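November, late morning, laundry bench notes

Back to the folding trials after a slow week (the dryer at the Tremblay place was down again). I've moved the work onto the bed for this batch, because the table edge kept catching sleeves and I was getting cross with it. A bed is softer and a bit wavier, which is how most people fold at home anyway, so I'm calling it an improvement!

The Prevevon sheet is up to 1,606 logged folds out of the 3,000 we said we'd do, and 56 of those are from this session. Dark T-shirts are still the slowest. The seams vanish on black cloth and I end up feeling for the hem with my eyes half shut, so to speak. Smoothing from the collar down before touching the hem helps a lot, and I'd like all of us to do it the same way from now on.

Black clothes on the green bedspread, with the bedding stacked up by the headboard. 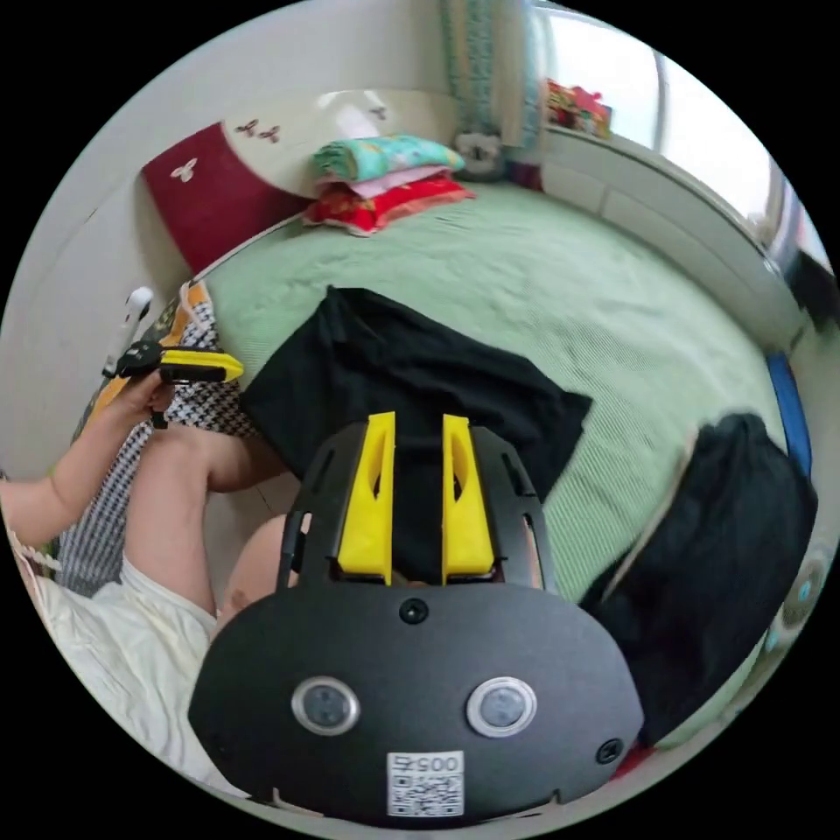
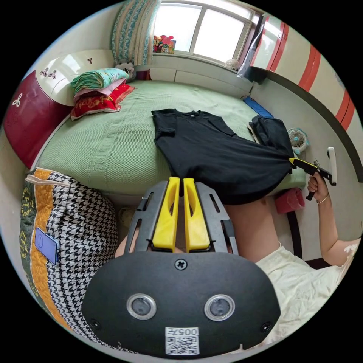

Should the T-shirt be folded in thirds or in half first? In thirds lengthwise, sleeves tucked in, then in half from the hem up to the collar.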